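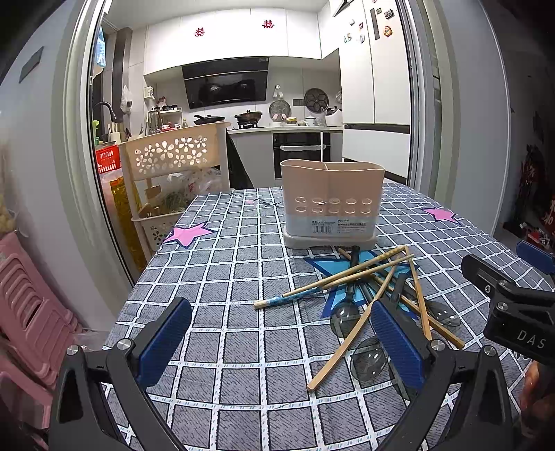
Section 8: Loading the Two-Compartment Utensil Holder

Before first use, wash the holder and its base tray in warm water with a little dish soap. Rinse both and let them air dry.

1. Set the base tray on a level spot near the sink or at the back of the table. Leave enough room to lift the holder straight up.
2. Place the holder on the tray with the drainage holes facing out.
3. Lay the clean utensils on a cloth and sort them. Put chopsticks in one group and spoons in another.
4. Match the chopsticks into pairs. Bamboo and patterned chopsticks may differ in length, so check the tips as well as the handles.
5. Stand the chopsticks in the left compartment, tips up.
6. Pick up each spoon by the handle and lower it into the right compartment, bowl up.

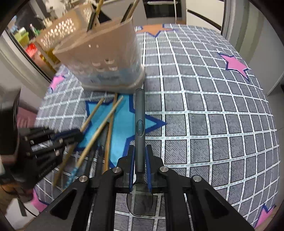 Clear spoon with dark gray handle, chopsticks still to be sorted.

Note: Badly bent bamboo chopsticks take up extra room and can tip a lightly loaded holder. Store them flat in a drawer or replace them.

Note: Shake excess water from spoon bowls before loading. Empty the tray once a day.

Caution: Do not store knives or skewers in the holder with the points up.

Caution: Do not pour boiling water over clear plastic spoons. Keep them away from burners.

Cleaning

Lift out all utensils every 2 weeks and brush the drainage holes from the inside. Wipe the tray lip, where scale collects first. For replacement trays, contact Barnon and quote part 620.

Revised 20 Jul 2019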